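Bench notebook, August - Sollerik sorting kit, second look

Saturday, late morning, coffee already cold. I promised everyone a proper write-up of the Sollerik two-arm kit before the loan period runs out, and I would like it down while I still remember what annoyed me and what I liked.

For anyone joining now, the kit comes as a pair of arms, a rail frame to bolt on top of your own table, and a software package called Rumley that does the teaching and playback. The job we chose is pantry sorting: jars and seasoning into one clear bin, bags kept apart, utensils in their own spot. We wanted things that are shiny, see-through or floppy, as that is what our own customers keep asking us for. The spoons are the nasty part, with all that color shifting in the bowls and the ceiling lights bouncing off them.

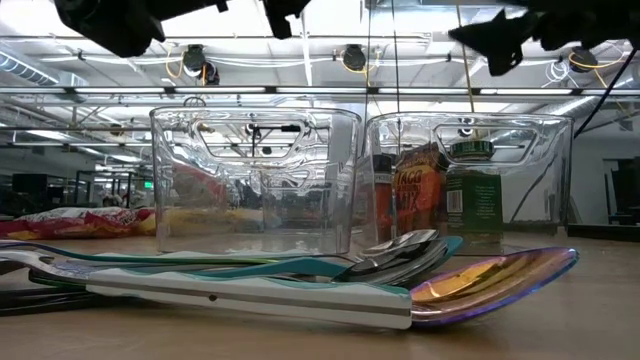

Plillness wrote back that spoons should be taught last, once the jars are going well, and that a pile of them is harder than the brochure makes it sound. Fair advice, and I wish the manual had said it! I had them first on my list, naturally.

Setup was kinder than I feared. The frame went on in 40 minutes, and Rumley found both arms without any fuss. We recorded 121 teaching runs over the week and threw away a good many of the early ones, mostly my own (I rush, I know I rush). Out of 201 playback attempts on the jars alone, the log calls 74 clean, meaning no second grab and no nudge from one of us. I had hoped for more, but the count includes all the first-day muddle, so please don't quote it to anyone yet.

What I do like is having two arms that can work over the middle together - you feel you have room to try things, such as one arm steadying while the other lets go.

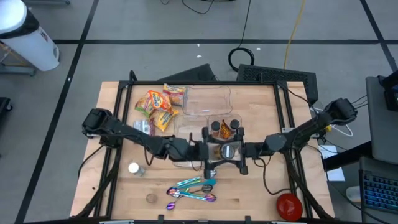 Both grippers at the clear jar with the gray lid.

Compared with the Mughal kit we tried before, the teaching is much friendlier and the cables are about as much of a nuisance. Mughal did give us softer finger pads in the box, and with Sollerik they are an extra. I have asked for a price on the pads and on a second year of Rumley updates.

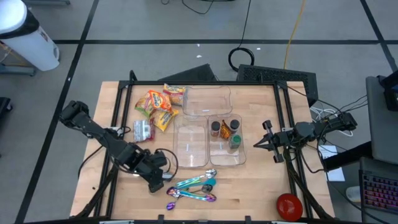 Top view, jars and packet in the lower right bin, right gripper open.

Still to do: jars again with slower approach speed, then the bags, then the spoons one at a time and well spread out. Ask Sollerik whether a saved run can be mirrored from left arm to right. Order more jar lids.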